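July, late evening
by Marisol Mahmoud

Still up, still smelling faintly of lemon, and I want to get this down before I forget which gripper did what. I've now spent the better part of two weeks swapping fingers on and off the same arm and they are all starting to blur together!

So. The Vorach came off this morning. I was sad to see it go, it's such a lovely quiet thing, but the stroke is too short and I was sick of nudging every bowl sideways to get a finger over the rim. Kwan-ho says I'm unfair to it and that I should have moved the wrist in closer before giving up. Maybe. I did try that yesterday and all I got was a joint limit warning and a bruised pear.

The Bidonel went on after coffee. Four bolts, one of which I dropped and found in my shoe (why always the shoe). The cable is longer than the Vorach's and I hate where it wants to go, it makes a big loop right off the back of the gripper and every time the wrist rolls past a certain point I hold my breath. I taped it, untaped it, taped it again lower down. Dušan came by, looked at it for a while, said "hmm," and left. Very helpful, thank you Dušan.

Zeroing took ages. The open position reads 2,390 on the controller and the closed one reads 133, except after a restart, when closed came up as 551 and I had a small panic. I'd left the old config loaded. Fixed it, ran the open and close cycle over and over while eating a sandwich with my other hand, and it came back to 133 every time, so I've stopped worrying about that one.

Then the force stuff, which I'd been looking forward to. Hard things are boring now. Anything can pick up a lemon. Even the awful Groltora suction cup from last spring could manage a lemon on a good day! What I care about is the squashy end of the list, and the Bidonel has a current limit you can set per grasp, where the Vorach only gave you low, medium and "goodbye." I started at the default and worked down. Cherries are the ones I'm dreading, the stems get between the fingers and then the whole thing thinks it's holding something when it isn't.

Štěpánka wants the table kept messy on purpose. I used to clear everything away except the one object, and she's right that it was cheating, the overhead camera had it far too easy. So now there's a proper clutter out and I only tidy the plate. I moved the camera up one notch on the mast as well and got the whole plate in view finally.
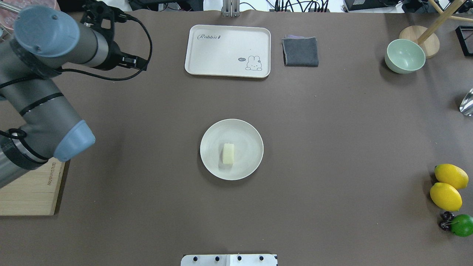

Bidonel day one, soft little yellow block on the plate, lemons and lime waiting their turn.

I'm calling it an early favorite but I'm not telling Kwan-ho yet, he'll want a table of numbers and all I have is a notebook page with arrows on it. The approach from above is still too slow for my taste. I think I can shave that down once the cable stops scaring me, and Miloslav has promised me one of the short right-angle connectors from his drawer if I remind him before lunch.

Tomorrow: connector, then the cherries, then put the Vorach back on for one more go with the wrist in closer. Also buy more fruit. And a new roll of tape, the good black kind.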